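Flastero Opens Orders for Jina, a Planning Service for Household Robot Buyers

2018-12-05 - Flastero is delighted to announce that orders are now open for Jina, a planning service for care homes, housing groups and anyone else thinking of buying a household robot and wondering (as so many of our customers do) where on earth to begin with the budget.

Jina lets a buyer try out a purchase in simulated rooms before any money is spent on equipment. Floor space, furniture, counters and the route to the refrigerator can all be looked at early, while changing your mind is still cheap.
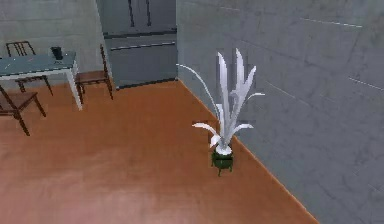
"People come to us with a machine already picked out, and we love that enthusiasm, but the room should really have a say first," said Þórarinn Overgaard, head of customer planning at Flastero. "A wider base or a longer reach changes the price quite a bit - and so does the service contract."

The service grew out of a trial with Prandell and Haslam that began in October and took in 17 homes over nearly nine weeks.

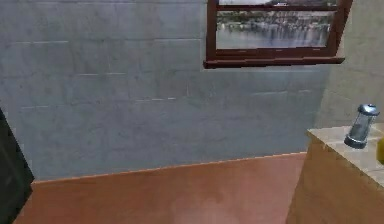 Each plan comes with a written equipment list, a spending schedule covering the first two years, and a call with one of our planners, who are always happy to go over the figures again. Orders may be placed through any Flastero sales office.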